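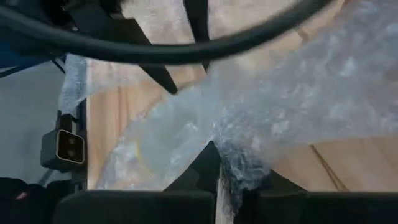 Bubble wrap on the packing table

Rollell Seed and Bulb Swap: Frequently Asked Questions

Last updated August 4, 2025

We love getting your questions! Most of them come up every season, so we've put the answers in one place. If yours isn't covered, write to us through the contact form and we'll get back to you.

What is the swap?

It's a mail-in exchange for home gardeners. You send us seeds, bulbs or tubers you have too many of, tell us what you'd like to grow, and we send back a box of things other members have mailed in. The last round had 137 members and 458 different varieties, including a striped pole bean we had never seen before and a whole lot of zinnias (there are always zinnias, and we're always happy to have them).

Do I need to be an expert?

Not at all! Plenty of members are in their first or second year of gardening. If you can grow one tomato plant and save the seeds from it, you have something to trade.

When do I send my box?

Dahlia tubers, cannas and other tender things go out in May, once the worst of the cold has passed on most routes. Seeds and hardy bulbs such as garlic, tulips and daffodils go in the fall round, which is open now.

How many packets can I send?

Up to 30 per member in each round. Bulbs and tubers count as one packet each if they're bigger than a golf ball. Smaller ones can be bagged together, and five in a bag count as one packet.

Where do I mail it?

Rollell Swap, 2121 Feyisa Road, Prallov. Please write your member name on the outside of the box as well as on the slip inside. Slips fall out, or end up stuck to the bottom of a bag of compost.

How should I pack seeds?

Paper envelopes are best. Coin envelopes are perfect, but folded printer paper and tape will do the job. Let the seeds dry on a plate for at least a week before you close them up. Damp seeds go moldy fast, and one bad packet can spoil its neighbors.

How should I pack bulbs and tubers?

Put them in a paper bag with a handful of dry wood shavings or shredded newspaper, then set the bag in a sturdy box. Bubble wrap is great around the outside of the bag, but please don't wrap it tightly around the bulb itself. Bulbs need a little air, and plastic holds moisture against the skin. Dahlia necks snap easily, so give them extra padding and don't let them roll around.

Can I reuse old packing material?

Yes please! We save clean bubble wrap, paper and boxes from incoming parcels and use them again for outgoing ones. Leave out foam peanuts if you can. They cling to everything, garlic skins most of all.

What should go on the label?

The name of the plant, the variety if you know it, and the year you saved it. Flower color and height are nice to have. If you don't know the variety, write "unknown" and tell us what you do know — "tall, pink, from my grandmother's fence" is a wonderful label and those packets go quickly.

What can't I send?

No live potted plants, no soil, and nothing that's listed as invasive or restricted in your state or the state we mail to. We also skip citrus and potatoes, which can carry disease. Treated seed (the bright pink or blue kind) should stay home too.

Are hybrid seeds okay?

Unopened store packets of hybrids are fine. Seeds you saved from a hybrid plant are welcome as well, as long as you write "from hybrid" on the label. Some people really enjoy the surprise!

What is the Murkov garlic everyone asks about?

It's a purple hardneck that has been going around the swap for years. The cloves are big and easy to peel, and it makes lovely curly scapes in early summer. We only get a small amount, so it goes to members who haven't had it before. If you grow it, please send a head or two back next fall.

Will I get what I asked for?

We do our best with your wish list and fill the rest of the box with things that suit your growing zone. Tell us if you garden on a balcony or in deep shade — it makes a big difference to what we pick.

What does it cost?

Membership is free. You pay the postage both ways, so please put a prepaid return label in your box.

Something arrived soft or broken. What do I do?

Send us a message with the name on the packet. We keep a few spares back each round and will mail a replacement if we have one. A tuber that's only a bit wrinkled is usually fine, so pot it up in barely damp mix and give it a couple of weeks before you give up on it.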